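Sorness Bead and Button Club
Minutes of the general meeting, November 2019
Held in the upstairs room, Proltville Public Library

Wanda Kasprzak in the chair. Apologies were read. The minutes of the July meeting were approved with one correction: the glass beads left over from the summer sale went to the Proltville school and were not sold.

1. Matters arising

The new key for the supply closet has been cut and works. The old key is to be handed in at the desk downstairs. The broken lamp has not been replaced. The library says lamps are our business and the ceiling lights are theirs. Agreed to buy one lamp now and look at a second in the new year.

2. Room and hours

The library has offered us the same room for next year on the same terms. We must be out by closing time, with the tables wiped and the chairs stacked. Several members asked whether we could start earlier. Wanda has asked, and the room is taken by the language class until our usual start. Agreed to accept the offer as it stands.

3. Winter sale

The sale will be held jointly with the Margaritis knitting group, as last year. They will bring their own tables. Our members may sell finished jewelry, loose buttons and kits. Each seller pays $10 for a table, and half tables can be shared between friends who sort out the money themselves. Hot drinks will be on sale in the hallway and must stay in the hallway.

There was a long discussion about prices. Some members felt that kits were sold too cheaply last year and that people selling necklaces next to them did badly as a result. Others said the kits brought in buyers who then looked at everything else. It was left to each seller to set a price, but every item must carry a tag. Last year too many did not, and there was a line at the cash box while people hunted for the maker.

4. Shared supplies

The shared stock is in poor order. Sizes have been mixed, clasps have been put back with ear wires, and one jar had pins in it. Members who borrow from the stock are asked to return items to the right place or leave them in the tray marked for sorting. The sorting evening will go ahead before the sale, and anyone who comes may take home a bag of odds and ends.

It was proposed that small findings be kept in closed boxes with dividers and that the jars be used only for large buttons. Carried.

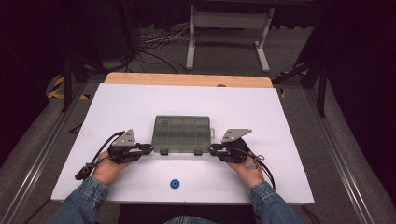
Can members keep their own beads in the club closet between meetings?

Only if they are in a closed container with the owner's name on the lid, and only on the bottom shelf. The club does not insure private supplies, and anything without a name will be treated as shared stock after 2 meetings.

5. Button exchange

The Plallard club has written to suggest a swap of duplicates. They have around 100 spare shell buttons and would like metal ones in return. Members with metal duplicates should bring them next time in a bag with a note saying what they want back. Wanda will reply and ask who pays the postage. One member pointed out that the last swap with Plallard took most of a year. Noted.

6. Any other business

The side door sticks in wet weather and needs a firm push from inside. Please do not prop it open with the fire extinguisher.

A request for a class on knotting was well received. It will be put on the list for spring if a teacher can be found.

The reading glasses found after the last meeting are still at the library desk.

Next meeting at the usual time and place. Tables for the sale must be paid for by then.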